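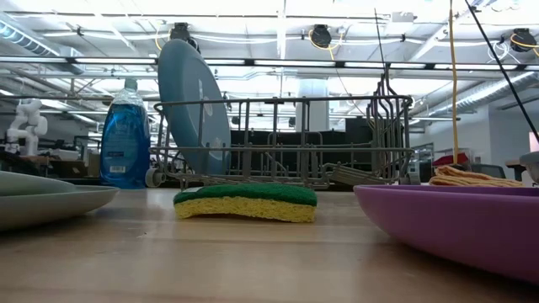

*Two-layer sponge, green scouring side up, with the wire rack and dish soap behind it.*

## Hand washing on a timber surface: sponge, rack and soap

These notes cover washing up by hand where the rack sits on a timber table or benchtop and there is no built-in drainboard. Most of it applies to laminate or stone as well, but timber is less forgiving of standing water and grit, so the intervals given are the timber ones.

### Which side of the sponge

The common kitchen sponge is two materials bonded together. The yellow layer is an open-cell foam or cellulose that holds water and detergent. The green layer is a non-woven pad, usually nylon or polyester fibre with an abrasive bound into it. The abrasive is harder than most plastics and most coatings.

- **Yellow side:** glassware, glazed plates and bowls, plastic, melamine, non-stick, anything coloured or printed.
- **Green side:** bare stainless steel, uncoated oven trays, unglazed bases, the outside of old pots.
- **Neither:** seasoned cast iron while the seasoning is new. Use a brush.

Coloured plastic plates show damage from the green side sooner than white ones. The scratches are fine and shallow, and the first sign is a dull patch in the middle of the plate that is visible only at an angle to the light. Once the gloss has gone it can't be restored at home. Stains from tomato or turmeric then take hold in the scratches, more scrubbing follows, and the patch spreads.

If food has dried on, soak first. Eight minutes in hot water with a few drops of detergent will loosen egg, oats and rice starch enough for the yellow side to lift them. Cheese needs longer, and the water should be warm, not boiling.

### Resting position

A cellulose sponge changes shape as it dries. The foam shrinks and the scouring layer doesn't, so the block cups or arches along its length. A moderate arch is harmless and flattens again when wet. If the layers have begun to part at the corners, the bond has failed and the sponge should be replaced.

For drying, in order of preference:

1. On its long edge in a wire holder, with air on both faces.
2. Standing on end in the cutlery section of the rack.
3. Flat on a ridged dish.
4. Flat on the bench, green side up, as a short stop only.

The last is fine between loads. Left overnight, a wet sponge will mark an oiled finish with a pale rectangle, and on raw timber the grain will lift. Fine raised grain can be taken back with 400 grit once fully dry, then re-oiled.

Wring it out before setting it down, every time. Fold it with the yellow side inward and press. Twisting tears the foam along the glue line.

### Sponge life

One sponge per fortnight suits a two-person household washing once a day. Replace sooner if it smells after rinsing, sheds foam, or feels slick when clean water is run through it. Microwaving and boiling lower the bacterial load for a short time, and neither one restores a sponge that smells. Retire old ones to the bathroom floor or the bike, and cut a corner off so that they don't come back to the kitchen.

### The rack

Coated wire racks fail at the cut ends and the welds. Check these points twice a year:

- the tips of the tines, where the coating wears through first
- the joints between uprights and horizontal wires
- the lowest wires, which stay wet longest
- feet, rollers or wheels, and whatever fastens them to the wire

Rust at a tip can be sanded back, dried and sealed with a dishwasher rack repair coating. Two thin coats, a full day between them. The Modia tine caps sold in packets are quicker but trap water if the rust beneath has not been removed, and the coating then lifts further down the wire.

Dishwasher baskets get a second life as bench racks, and they work well. The tine spacing is designed for plates, they are rigid, and the basket holds a good load. The wheels are the drawback, as a basket on wheels will travel when a heavy plate goes in. Either clip the wheels off, or chock them with a folded cloth on the side away from the sink. Hard plastic wheels can also dent softwood under load. A sheet of cork beneath each one is enough.

A bench rack of any kind needs a tray beneath it if it stands on timber. The Bositis tray is shallow and has a lip on one side for tipping. The Skurkano is deeper and heavier, and doesn't flex when carried full. A baking tray with a folded tea towel in it does the same job. Empty the tray after each load and dry under it once a day.

### Loading order

Put large plates at one end and work inward. A large plate standing upright near the middle shades everything behind it from moving air, and the small items there stay wet.

- Large plates at the end farthest from where you stand.
- Side plates next, all facing the same way.
- Bowls tilted with the open face down. A bowl nested against another will hold a ring of water at the contact line.
- Cups along the outside, over the shorter tines.
- Knives flat, or handle up in a separate holder.

Leave one empty slot between plates with a deep rim. Don't stack dishes while wet, even for a few minutes, if they have a glazed foot with an unglazed ring. The ring holds grey water and marks the dish beneath it.

### Detergent

A clear bottle is useful for one reason: the level can be read. Mark the side with a strip of tape at the start of the month. Our usage with concentrated Younis came to 392 mL a month, and dropped once we stopped squeezing directly onto the sponge. A sponge takes up far more than it needs, and most of it leaves with the first rinse.

A better method is to add the detergent to a small bowl of hot water and dip the sponge as required. For a normal load:

| Load | Detergent | Water |
|---|---|---|
| Glasses only | 2 mL | 500 mL |
| Plates and bowls | 5 mL | 500 mL |
| Greasy trays | 8 mL | 500 mL |

Change the bowl when the suds collapse. Wash glasses first, then cutlery, plates, and pots last.

The colour of the detergent has no bearing on its strength. Blue dye can tint pale grout and raw timber if the bottle drips, so wipe the neck and stand the bottle on a saucer.

### Clearing the surface

Crumbs should come off before any water goes down. A dry crumb dragged under a plate foot will scratch an oil or wax finish, and a wet one sticks and darkens. Sweep with a dry cloth toward yourself and into the hand, then wipe with a damp cloth along the grain, then dry.

For the finish itself:

- **Oiled:** re-oil when a drop of water no longer beads. Near the rack this may be every two months, elsewhere once a year.
- **Waxed:** not suited to the area around a rack. Move the rack or change the finish.
- **Polyurethane:** inspect the edges and any joint. Water enters there and turns the timber grey beneath an intact film.

White rings in an oiled surface will usually fade over a few days. Black marks are iron staining from a wire foot or a steel pot, and need oxalic acid. Wear gloves, work in good light, neutralise with bicarb in water, and let the timber dry for two days before oiling.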